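What I Did With the Strip Beside the Garage

1 Jun 2025

If you've been reading here for a while you'll know I've complained about the strip beside the garage more than is decent. It's long and skinny, it gets sun until lunch and then sulks, and for years it grew nothing but dandelions and one very determined maple seedling.
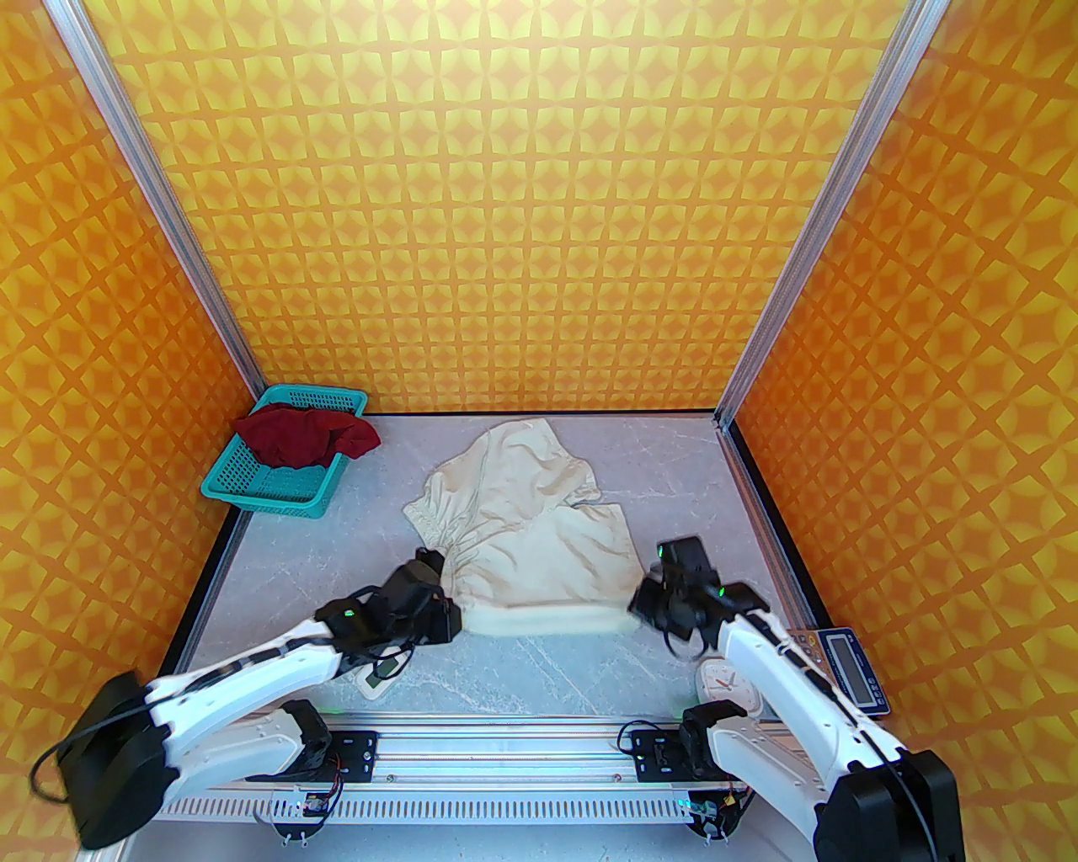

So this spring I gave in and called Orsolya Szénási, who runs the Pálfi nursery out on the Toldale road and has been selling me plants I don't need for longer than I'd like to admit. I had it in my head that I wanted a row of hydrangeas, big fat blue ones like my aunt used to have in Rollavby. Orsolya let me talk myself out (it took a while, I had drawings) and then asked how often I planned to carry a hose back there in August. Well.

We ended up with a rain garden, a very small one. The downspout on that side used to dump straight onto the driveway, and every good storm sent a little river past the mailbox. Now it runs into a shallow dip lined with river stones and planted with things that can stand wet feet for a day and then go thirsty for two weeks. I put in blue flag iris at the low end, some sedges, three swamp milkweeds, and a winterberry that I'm told needs a male friend nearby if I want berries. The male friend is on order.

The digging was the worst of it. Our soil is the kind of clay you could make dishes out of, and I broke the handle of my good spade on the second morning. My neighbor lent me his mattock, and after that it went faster, though I walked like a question mark for most of a week. I mixed in compost as I went, eleven bags' worth of grumbling if not of compost, and shaped the sides so they slope gently. My first try had sides like a bathtub, and they slumped in the first shower, so I had to do that part over.

The whole thing cost me 200 dollars in plants and 62 for the stone, plus the new spade handle, which I'm choosing to leave out of the total. I'd been quoted 3516 for a paved path with a drain down the middle, so I feel pretty good about my sore back!

We had a proper soaking on Thursday night and I went out in my robe with a flashlight to watch. The water came down the spout, spread out among the stones and just sat there looking pleased with itself. By the next afternoon it had all gone down into the ground, and the driveway had stayed clear the whole time. The iris were a bit flattened, but they've picked themselves up since.

Next job is the bare patch behind it, where the ground stays dry under the eaves. I'm thinking barrenwort, or maybe those little wild gingers - if anyone has grown either one up against a foundation, please leave me a comment, I'd love to hear how they did. And if you're near Toldale and have a male winterberry going spare, I bake.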